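Medovcombe Reading and Picture Circle
Minutes of the winter meeting, 2025-12-28

Dalal Saliba in the chair. Minutes taken by Lina Smadi, who was the last to sit down.

1. Minutes of the previous meeting
Approved, with one correction. The phrase "a lively exchange on Symbolism" will now read "an argument."

2. The alternate history anthology
Dalal reported that the Nakby manuscript has reached 198 pages and still has no ending. The premise stands: photography never caught on, portrait painters run most of the towns, and everybody sits very still. Lina asked why such a world would have elevators but no bicycles. The author replied that bicycles were vulgar. This was accepted after a vote.
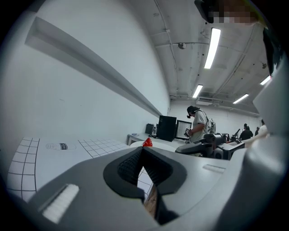
Chapter four was discussed at length. Members liked the duel at the watercolor exhibition and disliked the eleven paragraphs on gloves. The author will cut the gloves to five paragraphs and has asked that her suffering be recorded. Recorded.

3. Cover art
Two sketches were received from Chacko. The first shows an airship over a cathedral, as do the covers of most books on the shelf behind the chair. The second is a plain green cover with the title in small letters. The meeting preferred the second and then talked itself back into the airship. Chacko to be asked for a smaller airship.

4. Folalport exhibition
The gallery at Folalport has offered us the side room in May for pictures from worlds that didn't happen. It's the room with the radiator. Dalal proposed a catalog in the style of 1971, with orange type. Lina pointed out that our imagined world stops well short of 1971. Dalal said that was the charm of it. Deferred.

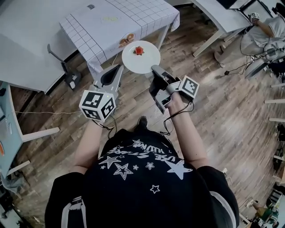 Wall labels are to be kept under 60 words each. The draft label for "Regatta With No Winner" runs to 1107 and includes a footnote. Lina will speak to the artist, gently, and by letter.

5. Next book
Three titles were proposed and two were withdrawn once their owners were asked if they had finished them. The third was adopted.

6. Any other business
The lace parasol left after the costume evening is still in the hall closet. It will go to the Folalport show as a prop unless claimed.

Actions
Dalal: reply to Folalport, ask about the radiator.
Lina: letter regarding the label.
Nakby author: an ending.

Meeting closed when the cake did.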